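Chapter 6
Showing the Robot What to Do

After reading this chapter you should be able to:
describe the difference between teaching by hand and teaching by remote control
say what has to be recorded during a demonstration
pick out a poor demonstration before it is used for training

6.1 Two ways to show a task

In Chapter 2 we programmed an arm by typing in a list of positions. This works well when the parts always arrive in the same place. It works badly for a job such as taking a roll of tape out of a box, where the roll may lie at any angle and other things may be leaning on it. It is often quicker to do the job yourself and let the robot learn from the record.

There are two common ways of doing this. In remote control, a person moves a leader arm or a pair of handles, and the robot copies the movement. The record then comes from the robot's own joints, so every movement in it is one the robot can make. The drawback is that the person feels little of what the gripper touches, and most beginners are slow.

In teaching by hand, the person holds a gripper like the one the robot will use, with a camera fixed to it, and carries out the task directly. No robot need be present. The camera sees the fingers and whatever is in front of them, and this view is what the robot will later have to work from.
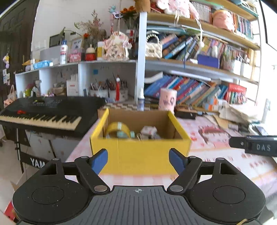
Figure 6.1 Camera view from a hand-held gripper. The blue finger pads are apart, with an open box containing tape ahead.

Note how much of the view in Figure 6.1 has nothing to do with the box. Shelves, books and a keyboard all appear in the recording. A learner trained in one room only may come to depend on such things, a problem we return to in Section 6.4.

6.2 What is recorded

A demonstration has to hold at least the camera images, the position of the gripper and the opening of its fingers, all on the same clock. In the Plirnstead exercises, Nokuthula Mahlangu's group recorded 97 demonstrations of one picking task and set aside 7 in which the clocks had drifted apart.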